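The plate, the potatoes, and what November does to my kitchen

Quick one tonight, dinner's in the oven and I have until the timer goes.

So the fruit. I said back in the summer I'd write up how I sort the shopping when it comes in and then I didn't, and a couple of people asked again under the soup post, so fine. Fruit and the few vegetables that live with the fruit. Not the greens, greens are a whole other misery.

Background for anyone new. I shop once a week at the Rosthorpe market, the covered part, mostly from the end stalls where everything goes into one bag unless you make a fuss. I never make a fuss. Then whatever I forgot from Kusuma on the corner, which is more expensive but open till ten. So by the time I get home there's one heavy bag with tomatoes at the bottom, potatoes on top of the tomatoes, and a plum that has had a very bad bus ride.

For years I emptied the bag straight into a bowl. Big deep blue thing, wedding present, lovely, useless. Everything at the bottom of a deep bowl is a secret. I'd find a tangerine under there gone green and soft and it had taken its neighbors with it. Threw away so much. I don't want to think how much.

Now it's the plate.

The plate is white, oval, has a bit of a rim so things don't roll off. It's meant for a roast. I think it was 2 dollars at the Lisosa thrift shop, no box, no chips in it either. One layer only, that's the rule and pretty much the only one I keep to. If it doesn't fit in one layer it doesn't go on the plate, and it has to go live somewhere else, and that forces me to decide about it. Which I hate. But it works, mostly.

I put the cloth down first, the blue one with the stripes and the "love" written all over it in white. It has been on everything in this house at one time or another. Washes fine. Stops the round stuff skating off while I'm picking through it.

Then everything out of the bag and onto the cloth, nothing on the plate yet. Well, that's the theory. I always start putting things on the plate early. Plums get in there, a tangerine or two, something small and red. Potatoes stay off. Potatoes on the cloth with the tomatoes until I get to them. 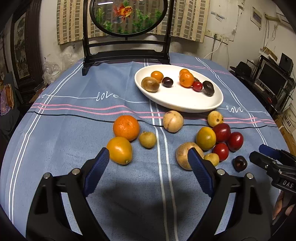 Do potatoes need to be kept away from the fruit?

They keep better apart, somewhere dark and cool with a bit of air, because ripe fruit can push them to sprout sooner. A night together on the table won't hurt them.

OK so. How I go through it.

First pass is just feeling things. Everything gets picked up once and turned over. Soft spot on the underside, it goes to the left, that's the eat today pile. Not throw away! Eat today. A plum with one soft side is a perfectly good plum if you eat it standing at the sink. A tomato with a split goes in whatever I'm cooking. I used to put the soft ones at the front of the plate so we'd eat them first and what happens is everyone reaches round them for the nice ones. Every time. So now they don't get to be on the plate, they go on a saucer next to the kettle where I'll trip over them.

Second pass is the citrus. Oranges and tangerines and the lemon if there is one. These are the easy ones, they'll sit for days and not complain. Big oranges take up so much plate though. One big orange is the same room as two or three tangerines and the tangerines are what people eat, so the big ones often lose their place and go in the fridge drawer, where they last for ages anyway. Take one out the night before if you want it to taste of something.

Tomatoes. I know. Tomatoes on a fruit plate. My mother would have words. But they don't want to be in the fridge until they're really ripe, and I don't have another plate out, and a small one sitting between the tangerines does no harm to anybody. Bigger ones I leave stem side down on the windowsill. Somebody told me that's to keep the moisture in and maybe it is. I just like how they look lined up.

Plums go on the plate if they're firm, fridge if they're not. They go from hard as a golf ball to jam in what feels like an afternoon so I check them every morning with the coffee. Squeeze near the stem, gently. If it gives, that's today's.

Apples I go back and forth on. Everyone says apples ripen everything around them and they do, I've watched it happen to bananas, you put a banana next to an apple and by the weekend you're baking. But a red apple makes the whole plate look like somebody lives here who has their life together. So if there's a good one, shiny, deep red with the little pale speckles, it goes out. The rest go in the crisper in a bag. One apple out at a time. When it's eaten the next one gets its turn.

(Bananas have a hook. Not getting into bananas.)

Potatoes last since they're the only ones with dirt on. I don't wash them till I use them, washed ones go off on me. Brush off the worst, look for green, look for eyes. Anything green gets a proper trim and if it's a lot of green I don't bother, out it goes. Then into the paper bag at the bottom of the pantry with the top folded over. The small yellow ones go in a separate bag otherwise I forget I have them, and they're the ones I really want, boiled with butter.

And by then the plate's full. It's always full sooner than I think. I usually end up with two clumps, one on each side and a gap in the middle, no idea why, I must put things down with both hands. Oranges and plums together looks the best, orange against that almost black purple. Last year I tried to do it by color like in a magazine and it took 20 minutes and then someone ate the middle out of it. So no. It's a plate of fruit. Put it down and move on.

Still a few things left over on the cloth after that, there always are. Those either get a spot when something's eaten or they go back in the bag to the fridge.

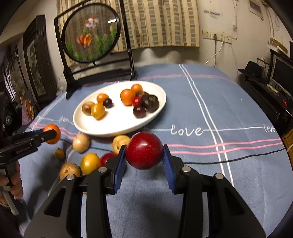 What it saves me, more or less

People asked for numbers and I'm bad at numbers. I kept a list on the fridge for a bit of what I threw out. Before the plate it was most of the list every week, I got embarassed and stopped writing it down. Now it's a tangerine here, the odd potato. I'd guess around 100 dollars over the year, which isn't a fortune but it's my nice coffee covered.

The bigger thing is I can see it all from the door. I walk past and take a plum. Kids walk past and take a tangerine and leave the peel on the arm of the sofa, thanks for that. Fruit you can see is fruit that gets eaten, and the stuff in the drawer has to wait for me to remember it.

Bits and pieces people asked

The cloth, where's it from — no idea, sorry. It was in the cupboard when I went looking for one. I've had a look online for another and can't find the same stripes. If you see one with the white writing in it let me know because this one's not going to last forever the way I treat it.

Does the plate have to be oval, no. It's just that oval fits. A tray would do. I tried a cake stand once. Pretty. Tangerines on the floor.

Someone asked about those fruit wash tablets, the Faven ones. I bought a tube, used it twice. Water does me. The rest of the tube is under the sink if anybody local wants it.

And no I don't line it with paper towel. I did for a while, under the plums, and it stuck to the ones that leaked and I was picking bits of paper off for my whole lunch.

Next week I want to try the pears again, the stall has the small hard brown ones just now and last time I left it too long by one day and teh whole lot went. If I put them on the windowsill with the tomatoes maybe I'll notice them. Maybe.

Also I owe you the plum cake. It's half typed. I need to make it once more and measure the sugar this time instead of pouring till it looks right, so it'll go up when there are enough soft plums on the saucer at the same time.

Timer. Got to go, potatoes are catching on the bottom.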